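# Titelwechsel per Disqualifikation: Regelstand bei Grosureck Wrestling?

**kantenlaeufer**
Moin. Ich pflege für unser Wiki die Titelhistorien der kleineren Ligen und komme bei Grosureck nicht weiter. Im Hauptkampf der Zeltov-Show hat Paora Faulkner den Titel gegen Brynhildur Nørgaard verteidigt, Ende durch DQ nach Stuhleinsatz. Laut Ringsprecher bleibt der Gürtel bei Faulkner. Im Regelwerk auf der Ligaseite steht unter Punkt 7 aber, dass der Titel bei vorsätzlicher Disqualifikation »an die Herausforderin übergehen kann«. Wer entscheidet über das »kann«, und wie trage ich das ein?

**Ringseil_Ost**
Punkt 7 gilt nur, wenn die Klausel vorher im Vertrag für den Kampf steht und angesagt wird. Bei Zeltov wurde nichts angesagt. Also normale Verteidigung, Ergebnis: Nørgaard siegt durch DQ, kein Titelwechsel.

**mattenprotokoll**
Sehe ich anders. Die Fassung mit der Vertragsklausel ist die alte. Im März wurde das Regelwerk überarbeitet, seitdem liegt die Entscheidung beim Ringrichter. Die Ansage ist nirgends mehr als Voraussetzung genannt. Man kann darüber streiten, ob das sauber formuliert ist, aber der Text ist eindeutig.

**Ringseil_Ost**
> Die Ansage ist nirgends mehr als Voraussetzung genannt.

Doch, im Anhang, letzter Absatz. »Abweichungen von der Grundregel sind vor Kampfbeginn bekannt zu geben.« Ein Titelwechsel per DQ ist eine Abweichung von der Grundregel.

**mattenprotokoll**
Der Anhang bezieht sich auf Stipulationen (Käfig, Leiter, Last Man Standing). Punkt 7 steht im Hauptteil und ist damit selbst Grundregel. Sonst wäre die Überarbeitung sinnlos gewesen.

**kantenlaeufer**
Danke, dann ist es immerhin kein Lesefehler meinerseits. Ich habe mir die Aufzeichnung noch einmal komplett angesehen. Ablauf des Finishs, soweit erkennbar:

1. Ref-Bump in der Ecke, Nørgaard setzt den Aufgabegriff an, Faulkner klopft ab. Zählt nicht.
2. Faulkner holt den Stuhl unter dem Ring hervor, zwei Schläge. Beim zweiten ist der Ringrichter wieder auf den Knien und sieht hin.
3. Ring geläutet, Handzeichen Richtung Zeitnehmertisch, dann Ansage.

Das Handzeichen bei 3. ist der strittige Teil. Es könnte die DQ sein oder der Verweis auf den Gürtel. Der Kommentar redet an der Stelle über das nächste Programm.

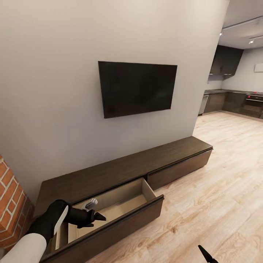

## Präzedenzfälle

**Turnbuckle_Tom**
Vielleicht hilft der Blick auf frühere Fälle. Seit der Überarbeitung gab es bei Grosureck 4 Titelkämpfe mit DQ-Ende. In keinem davon hat der Gürtel gewechselt, in keinem wurde vorher etwas angesagt. Das spricht für die Lesart von Ringseil_Ost, beweist aber nichts, weil der Ringrichter auch viermal schlicht »nein« gesagt haben kann.

Der einzige echte Wechsel per DQ in der Region war der Tag-Team-Titel in Partington. Andere Liga, eigenes Regelwerk, daher nicht übertragbar.

**Ringseil_Ost**
Partington war außerdem ein Sonderfall. Dort wurde der Wechsel direkt nach dem Kampf verkündet und zwei Shows später wieder annulliert. In der offiziellen Historie taucht die Regentschaft nicht auf.

**apronkante**
Eine grundsätzliche Frage: Warum überhaupt das Regelwerk auslegen? Das ist ein Booking-Instrument. Titelträgerin ist, wer laut Liga Titelträgerin ist. Wenn Faulkner auf der nächsten Karte als Champion steht, ist das Thema erledigt.

**mattenprotokoll**
Für die Spalte »Champion« ja. Für die Spalte »Verteidigungen« nicht. Es gibt Wikis, die eine DQ-Niederlage als erfolgreiche Verteidigung zählen, und solche, die nur Siege zählen. Faulkner liegt je nach Zählweise um einen Eintrag auseinander, und das zieht sich durch alle Ranglisten.

**apronkante**
Dann braucht ihr eine einheitliche Definition und keine Exegese von Punkt 7.

**kantenlaeufer**
Unsere Definition lautet: Titel stand auf dem Spiel, Titel wurde behalten. Die Art des Endes steht in der Fußnote. Damit zählt Zeltov als Verteidigung, sofern der Titel nicht nachträglich aberkannt wird.

**mattenprotokoll**
Kann man so machen. Ich halte es weiterhin für falsch, eine Niederlage in derselben Spalte zu führen wie einen Pinfall-Sieg. Aber konsistent ist es.

**Turnbuckle_Tom**
Zur Regentschaftsdauer noch ein Hinweis: Der Grarelico-Ergebnisdienst listet Faulkner mit 1359 Tagen. Dort wird ab dem Tag der Ausstrahlung gerechnet. Wer ab Aufzeichnung rechnet, kommt auf einen höheren Wert. Bitte nicht mischen, das hatten wir bei den Tag-Team-Titeln schon und die Bereinigung war mühsam.

**kantenlaeufer**
Wir rechnen ab Aufzeichnung. Den Wert von Grarelico übernehme ich also nicht, verlinke ihn aber.

**Ringseil_Ost**
Nachtrag: Die Karte für die Herbstshow ist online. Faulkner gegen Nørgaard, Rückkampf, Titel auf dem Spiel, »keine Disqualifikation«. Faulkner wird als amtierender Champion geführt.

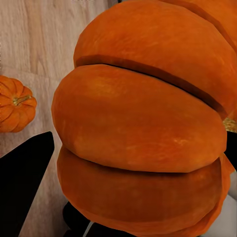 *Kürbis, Nahansicht*

**mattenprotokoll**
Damit ist der Status geklärt, die Regelfrage nicht. Bei einem Kampf ohne DQ kommt Punkt 7 gar nicht zur Anwendung.

**kantenlaeufer**
Eintrag ist angelegt, Stand September 2026: Verteidigung gezählt, Ende per DQ in der Fußnote, Verweis auf beide Fassungen des Regelwerks. Falls jemand die alte Fassung noch als PDF hat, bitte per PN. Der Link auf der Ligaseite führt inzwischen ins Leere.

**Turnbuckle_Tom**
Habe ich, allerdings ohne den Anhang. Schicke ich dir heute Abend.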